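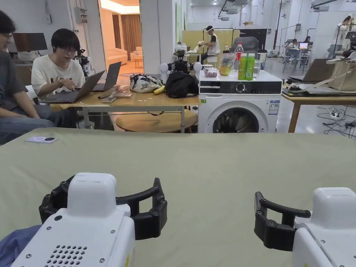 ## Session 5: Wallets, keys and what a transaction costs

Course: Introduction to Digital Currencies
Instructor: Loubna Lahlou
Notes typed up by Anas Abdel Hamid

Last session covered how a block is put together. Today we look at the user's side: what a wallet holds, how a payment gets signed, and how fees are set.

### 1. What a wallet holds

A wallet does not hold coins. The coins exist as entries on the ledger. The wallet holds private keys, and a private key lets you sign a transaction that moves the entries tied to it.

- **Private key:** a very large secret number. Anyone who has it can spend.
- **Public key:** calculated from the private key. The calculation can't practically be run backward.
- **Address:** a shorter form made from the public key (on most chains by hashing). Safe to share, though anyone can look up its history on a public chain.

Most wallets now create all their keys from one seed phrase, usually 12 or 24 words. If you lose the device but still have the phrase, you can restore the wallet elsewhere. If you lose both, no help desk can reset it for you.

### 2. Hot and cold storage

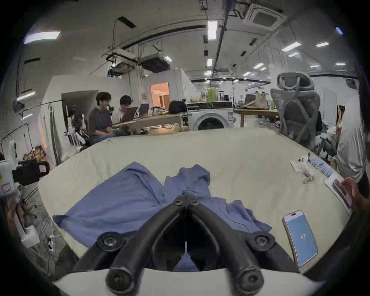

A hot wallet keeps its keys on a device that is connected to the internet. It is convenient for small, frequent payments and exposed to malware and phishing. A phone left face up with its screen lit, like the one on the right of the cream surface, is the usual home for a hot wallet, and anything the screen shows can be read by whoever walks past. Never display a seed phrase on a screen in a shared room. Cold wallets keep the keys offline, on a hardware device or on paper, and the signing happens there.

In the reading, Abdelilah Naciri describes how the Billex exchange splits its holdings. Customer withdrawals come out of a hot wallet that is topped up once a day. Everything else sits in cold storage and needs 3 of 5 keyholders to sign. Note the weak point he raises: two of the keyholders worked in the same office.

### 3. Fees

On Bitcoin the fee depends on the size of the transaction in bytes, not on the amount sent. Moving a large sum can cost less than moving a small one if the small one is built from many inputs.

Worked problem:

1. A transaction is 186 virtual bytes.
2. The sender picks a fee rate of 14 satoshis per virtual byte.
3. Fee = 186 × 14 = 2,604 satoshis.

Redo this with the rate doubled. Then explain why the sender might still wait a long time if many others raise their rates too.

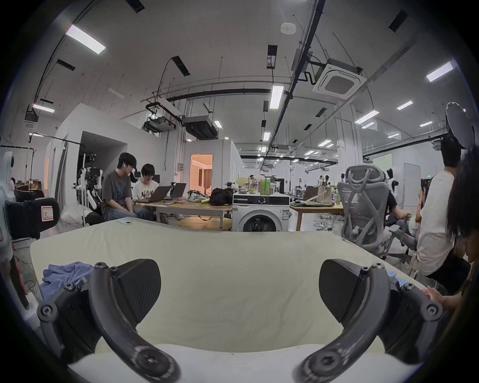
*Two curved black fingers with textured pads, cream cloth behind.*

### 4. For next time

- Read the Poltevero white paper, sections on supply and vesting. Skip the appendix.
- Compare the Clirumus and Morsy wallets: who holds the keys in each, and what happens if the company closes?
- Short answers (one page) go to Chaimae El Khatib before class. Typed, please – the handwritten ones in May were hard to grade.

Ehab El Sherbiny will take the first half of the next session, on stablecoins. Bring your fee calculations, as he will start from those.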